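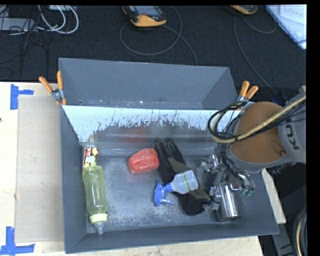
Arnel Ocampo told us that a mixed bin should be judged by the second thing you reach for in it, never the first, and we have borrowed that idea for most of what follows. Anyone can get the top item out. Ocampo wanted to know what had happened to the one underneath, and whether a person in a hurry would still recognize it.

26 August 2018
By the Flurketora storage group

Search this journal Enter keywords Go

4.2 Unlike objects in a shared bin

Figure 2. Household goods together in a grey metal bin, among them a baby bottle, a small printed box, a red package, a glove-like fabric item and a small spray bottle.

Section 4.1 dealt with bins holding a single kind of item, and those results were tidy enough. Mixed bins are where the subject really opens up, and we found them a delight to work on. A row of identical cartons has perhaps two sensible arrangements. Put a bottle, a box and something made of cloth into the same space and the arrangements multiply, because every item changes what its neighbours can do.

We sort the goods by behaviour, setting aside the usual shop categories of baby, cleaning, garden and so on. Rigid round items come first. A bottle on its side will roll if it is given the chance, so a wall is its natural companion. The baby bottle in Figure 2 lies along the left wall with the small box directly behind its base, and this pairing (long item to the wall, block in the corner) is one we came to like very much. The box takes up a corner that a curved base would waste, and the two touch end to end, leaving the middle of the bin for other things.

Soft packages are the second group. They settle, and their outlines at the end of a day are seldom the ones they had in the morning. The glossy red package in the figure is rounded and slightly wrinkled, which is typical of the group. We measured soft packages by the space they claim at rest, after trying and abandoning the dimensions printed in supplier catalogues.

Fabric is the third group and our favourite. A glove has fingers, and fingers go where they please! In the Haddad trial our packers were asked to fold every pair before placing it, and the folds were usually gone by the next restock. Spread out, fabric behaves more like a floor than an item, and other goods end up on top of it. The spray bottle in Figure 2 rests across the fabric in just this way. It is easy to pick up, and so by the ordinary measure of reach the bin scores well. By Ocampo's measure the score is lower, as the cloth can't be lifted until the bottle has been moved.

The full catalogue for the study ran to 60 item types, packed into 800 bins at the Brandent storeroom. Of these, over 645 held at least one item resting on another. We had expected stacking to be common, but its spread across the three groups was a wonderful surprise: round items turned up on top far more often than boxes did, and fabric was nearly always at the bottom.

Bin wear deserves a brief note. Scuffing on a metal floor is easily mistaken for a label edge or a scrap of wrapping when a bin is being checked by eye, and heavily marked bins took our checkers longer to clear. We kept worn bins in the sample all the same, as working storerooms are full of them. Section 4.3 takes up the order of removal, using the Welleo restock lists.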